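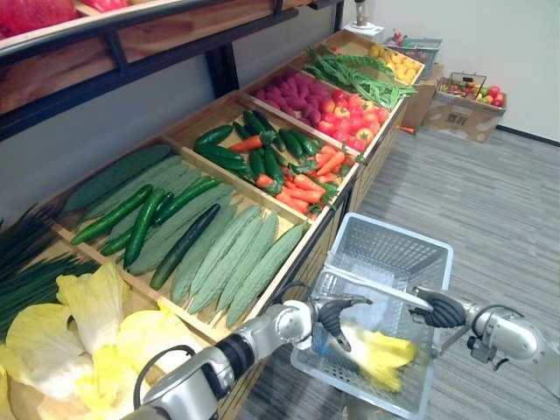 Fuvis

Fuvis is a messaging application for mobile phones, developed by the company Nemow. It sends text, pictures and short voice recordings over a data connection, and falls back to ordinary SMS when the receiver does not have the application. It is used mainly by people who travel between countries and wish to avoid roaming charges.

History

Nemow began the work under the name Quiambao, as a tool for sending notices to its own field staff. The first public version came out in March for Android phones only. It supported groups of up to 10 members and had no pictures. In the second version the name was changed to Fuvis, and the group limit was raised to 62. A version for the iPhone followed in the same year. 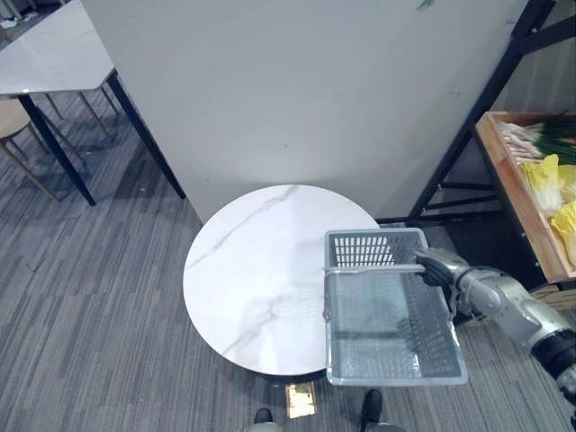

Features

A message in Fuvis may have up to 900 characters. Longer texts are divided in parts and joined again on the receiving phone. Messages which cannot be delivered are stored on the server until the phone is connected again, and the sender sees a grey mark beside them during this time.

The user is identified by the telephone number. When the number is changed, the old conversations can be moved to the new one, but the groups must be joined again by invitation.

Networks and pricing

The application is free to download. Messages that go out as SMS are charged by the operator at its usual rate, and the user can switch off this function in the settings. The operator Brila offers a prepaid plan in which the data used by Fuvis is not counted. At its launch the plan was sold in over 502 shops.

See also

Instant messaging
Short message service
Mobile roaming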